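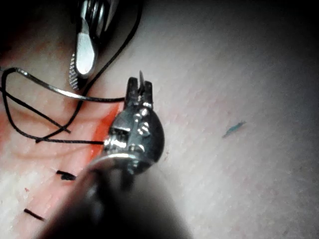 Instrument wrist over a white practice pad, Bekstead training building.

Fire and exit inspection, ground floor
Bekstead training building
Tuesday, October 9, 2018
Inspector: Liesl Auer
Marks: P = pass, F = fail, R = repeat visit

1. Exit routes
1.1 Main corridor clear to full width – P
1.2 North stair door opens with one hand, no key – P
1.3 South stair door – F. Closer arm leaks oil and the door stops short of the latch. Replace the closer. Adjusting it again will not do, as this was tried in April.
1.4 Exit signs lit on normal supply – P
1.5 Exit signs lit on battery – R. Test cut short by the lunch break. Run the full test before the next report.
1.6 Floor plan posted at each stair – P, but the plan at the south stair still shows the old storeroom wall.

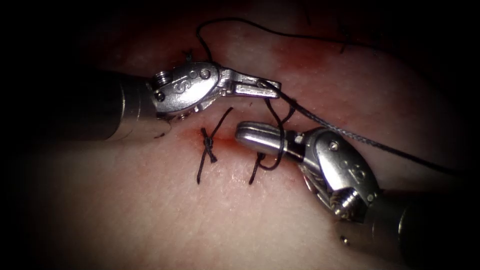

2. Extinguishers and hose points
2.1 Pins and seals in place – P
2.2 Gauges in the green – P, except unit 40 (kitchen), which reads low. Tagged and taken out of service; spare hung in its place.
2.3 Service labels in date – P
2.4 Hose cabinet, east end – F. Door blocked by 3 stacked chairs. Moved during the visit. Recorded as a fail anyway, same finding as last time.
2.5 Fire blanket, kitchen – P

3. Alarm
3.1 Call points tested – P. Panel showed the right zone for each.
3.2 Sounder level in the washrooms – F. Faint with the fan running.
3.3 Panel log – P. Last entry is event 1,921, a detector fault, cleared by the contractor (Gilus).
3.4 Detector covers removed after painting – P

Comments

Item 1.3: the closer is a stock part. Severin Mayrhofer to order. Until it is fitted, check by hand each evening that the door is latched.

Item 3.2: a second sounder is preferred to a louder one – the washroom doors are heavy and the corridor unit is already at 100 percent.

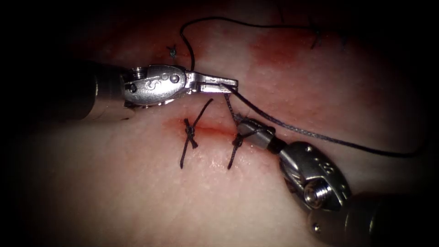

Mirjana Grgić: On 3.2, the fan can be wired to stop when the alarm goes off. Gilus did this for us upstairs and we did not need the extra sounder. I would ask them for a price on both. Also, 2.4 will fail again unless the chairs get a storage spot with a sign on it.

Reply, L. Auer: Agreed on the price. 3.2 stays open until the sound level is measured again with the doors closed.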